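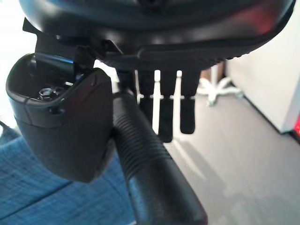
Money, Banking and Exchange: Community Help

Local voucher only partly backed by dollars: is the issuer creating money?

Posted by bundinthorpe_office

Our association administers a local voucher called the Halitz, which is accepted by 119 member businesses in Bundinthorpe. One Halitz is priced at one dollar. A member business may return Halitz to the association and receive dollars, less a fee of 2 percent.

At the end of January our records, which are kept in Grurari, showed 3,086 Halitz outstanding. The dollar balance held at Matei Savings for redemption stood at $2,000. The difference arose when the association paid for several small services in newly issued Halitz, a step that our rules permit.

A member has written to object that the association is now "printing money," and asks that every Halitz be matched by a dollar on deposit. Another member replies that the voucher has value because the shops accept it, and that the deposit is of minor importance. We would be grateful for guidance on the following: whether the first member is correct in economic terms, and whether partial backing is acceptable practice for a scheme of this size. We are not asking for legal advice, which we will obtain separately.

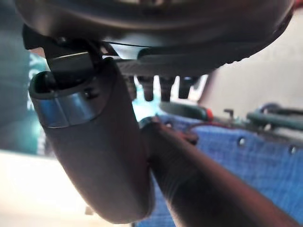

Gripper fingers close together, one with a polished metal band.

Posted by plain_ledger

In economic terms the first member has a fair point. When a Halitz is sold for a dollar and the dollar is placed on deposit, the amount of spending power in private hands does not change. The buyer has exchanged one means of payment for another, and the dollar is set aside. When a Halitz is issued to pay for a service, no dollar is set aside. The person paid can spend the voucher, and the person who would have spent a dollar can still spend it. The association has added to the local means of payment by that amount.

The word "printing" should not settle the matter, however. The association has taken on a debt. Each unbacked Halitz is a promise to pay a dollar, less the fee, to any member business that asks. It should appear in the accounts as a liability from the day of issue. If the services were recorded as having cost nothing, that entry needs to be corrected before any further vouchers are issued.

The second member is describing why people accept the voucher in daily trade, and that description is sound as far as it goes. A shop takes a Halitz because it expects to pass it to another shop. The expectation holds most firmly when redemption is not in doubt. Should a few of the larger businesses find that they cannot spend what they receive, they will return it in quantity, and the smaller ones are likely to follow once they hear of it.

I would recommend the following steps:

Publish the number of Halitz outstanding and the dollar balance side by side each month.

Suspend payment in new Halitz until members have voted on a minimum level of backing.

Check in Grurari which members hold the largest balances, and ask whether they have difficulty spending them.

Partial backing can be maintained, but members must have agreed to it knowingly. A rule that merely permits issue, without stating a limit, does not show such agreement. 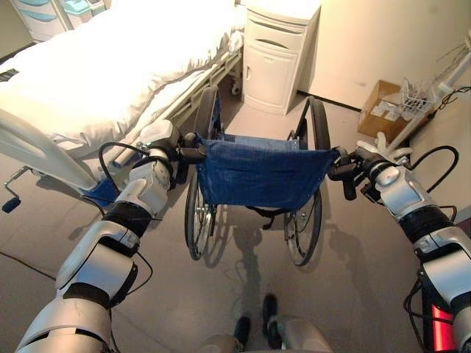
Partly folded wheelchair, held at both push handles by robotic arms.

Posted by corner_till

Full backing is the only fair way. A voucher is a receipt for a dollar. If the dollar is not there then it is not a receipt. I have taken coupons in my shop for years and would not take one that the issuer could not pay out on. Also please look at the fee, it puts people off redeeming and may be hiding the problem.

Posted by quiet_reserve

I agree with plain_ledger on the accounts and would add one point concerning the fee. The fee income belongs to the association only if the rules say so. Many members will assume that it stays in the redemption deposit. If it does, the shortfall will narrow slowly as vouchers are returned; if it is spent on running costs, the shortfall remains. The monthly statement should make clear which of these applies.

There is also the matter of Halitz that are never returned. Some will be lost or kept in drawers. It is tempting to treat these as income and to regard the backing as stronger than it appears. I would advise against doing so unless the vouchers carry an expiration date that was made known at the time of issue. Without such a date, the holder may spend them at any time.

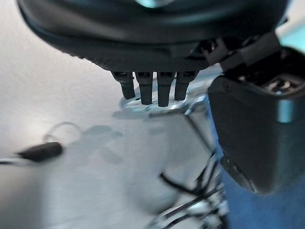
bundinthorpe_office: Thank you for these replies. The services were indeed entered without a matching liability, and this will be corrected. The rules are silent on the fee, which has so far been left on deposit at Matei Savings. May we ask whether a minimum level of backing should be set as a share of vouchers outstanding or as a fixed sum?

quiet_reserve: A share is preferable. A fixed sum offers less and less protection as the number of vouchers grows, and members may not notice the change. The vote should also state what happens when the balance falls below the agreed share, for instance that no new Halitz may be issued except against dollars received.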